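Hallska reading room opens its doors in March

The Hallska community centre is pleased to announce the opening of its new reading room in March. The room has 96 square metres and it is free for all residents of Budham, with no membership card required.

The collection begins with 281 titles, most of them given by local families. Visitors will find novels, cookbooks, children's stories and a good choice of magazines in English, Italian and Vietnamese. 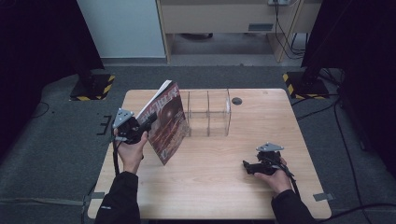 Magazines have their own corner, and readers may take 2 of them home for 12 days. We ask only that they come back to the correct place. The current issues stand upright in clear organizers with three slots, so the colour of a cover is easy to recognize from your chair. Older issues are kept in the cupboard near the entrance, and our staff will bring them to you with pleasure.

"In my first winter here I learned my English from magazines about gardens," says Benedetta Cattaneo, coordinator of the centre. "I would like that other newcomers have the same possibility, in a warm place."

The shelves were made by the local workshop Dudix. Tea and coffee will be offered by the Đỗ bakery every morning of the opening month.

The reading room will be open from 9 a.m. until 6 p.m. For questions or donations of books, please contact Guido Leone at the front desk of the centre.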